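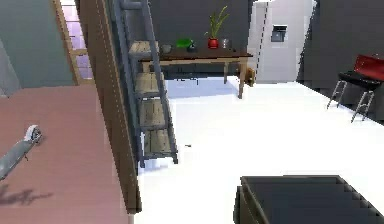 When may residents next comment on the Celletdale footpath diversion? Written comments will be received by the Clerk until the last working day of August, and speakers will be heard at the meeting following.

SKETLEY PARISH COUNCIL
Minutes of the ordinary meeting held on 18 August 2021 in the Parish Room

1. Apologies
Apologies were received from two members and accepted.

2. Declarations of interest
One member declared an interest in item 5 as a tenant of adjoining land and took no part in that item.

3. Minutes of the previous meeting
The minutes were approved as a correct record, subject to "Skoltholm Road" being replaced by "Skoltholm Lane" in item 7.

4. Public session
A resident of Skoltholm Lane asked whether the verge outside the bus shelter could be cut before the school term. The Clerk will raise this with the contractor. A second resident spoke against the diversion at item 5 on the grounds that the new route floods.

5. Footpath 11, Celletdale
The Council considered the landowner's proposal to move the path to the north side of the beck, adding 90 metres to its length. Members had walked both routes. It was noted that the proposed stile would be difficult for older walkers. RESOLVED: to ask for a gate in place of the stile, and to defer a decision until the comments period has closed.

6. Allotments
There are 22 plots, all let. The waiting list stands at nine. A request to keep hens on plot 4 was refused under the present rules. RESOLVED: to review the rules before rents fall due.

7. Barge Sultana
The Clerk reported that the information board beside the old barge Sultana had faded and could no longer be read. RESOLVED: to obtain two quotations for a replacement, with spending of up to £30 on a temporary notice.

8. Planning
No objection was raised to a rear extension at Mill Cottages. Comments on the barn conversion at Skoltholm were carried forward, the revised drawings having arrived too late for circulation.

9. Correspondence
Noted.

The meeting closed at 8.50 pm.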